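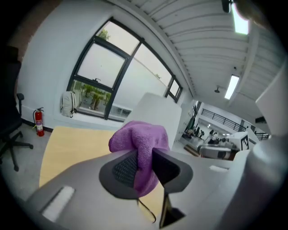

All water is wet and the rest is marketing, according to a reader of this page who signs as Basby and who wrote in the day I mentioned I'd be touring a bottling plant. Basby has a point, and I carried it with me up the valley on Wednesday to the open day at Fontes, where they have been putting spring water into bottles for longer than they have been putting up signs to the parking lot.

The plant sits just outside Nuston, behind a feed store. I drove past it twice. The second time I stopped at the feed store to ask, and was told to look for the building that didn't look like anything. Good directions, as it happened.

You start in a room with a painted mountain on the wall and a twelve-minute film with a harp in it. In the film a drop of rain falls on a hillside and spends a very long time going down through rock, getting better all the way. I have spent a long time going through things too and can't report the same result. Then the lights come up and you're handed a hairnet.

The spring itself is a letdown, and our guide was decent enough to warn us. I had pictured ferns. What you get is a concrete hut with a locked steel hatch, a pipe and a pressure gauge. The borehole goes down 471 feet, a number that appears on the hut, on the brochure, on the label and on the mugs in the gift shop. Someone in our group asked if we could look in. We could not.

The bottling hall is the good part. It's loud, it smells faintly of warm plastic, and you watch from a walkway behind glass while little stubby tubes of plastic go into one end of a machine and come out as bottles. They're blown up like balloons with hot air behind them, rinsed, filled, capped and labeled before you've worked out which one you were following. I could have stood there all afternoon. We were given eight minutes.

After that came the tasting. It was run by a very serious young man with a tray of unmarked paper cups, 16 of them to a table, and a card to write on. The words offered to help us were "round," "bright," "stony" and "long." I wrote "stony" for one of them and was pleased with myself until he revealed it was the tap water from the staff kitchen. The woman beside me had marked it "long." We avoided each other after that.

The last cup was the new product, Prorkance, which Fontes is bringing out in September. It's the same spring water with extra minerals put in, sold in a taller bottle for more money. I asked why a water that had just spent a whole film getting minerals from the rock needed any more. The answer involved the word "active." It tastes a little salty and a little like a spoon, and I finished mine, so make of that what you will.

Practical matters. The tour is free, but parking is $2, coins only, and the machine keeps what it's given. Wear closed shoes or they'll turn you back at the hairnets. The walkway has stairs at both ends and I didn't see an elevator, so call first if that matters to you. There's a cafe, where a bottle of Fontes costs more than it does at the gas station in Nuston - I checked on the way home.

I bought a mug.

Comments

hollowcreek: Went last year and they let us look down the hatch. It's a pipe.

Basby: I rest my case. Did the tap water at least come chilled?

dm_uphill: My kids liked the bottle machine and slept through the harp. Is the cafe open when there's no tour on?

rainbarrel: The taller bottle doesn't fit a cup holder, they were giving out samples at the grocery store.

Last updated: September

Contact | Copyright, all rights reserved | Back to top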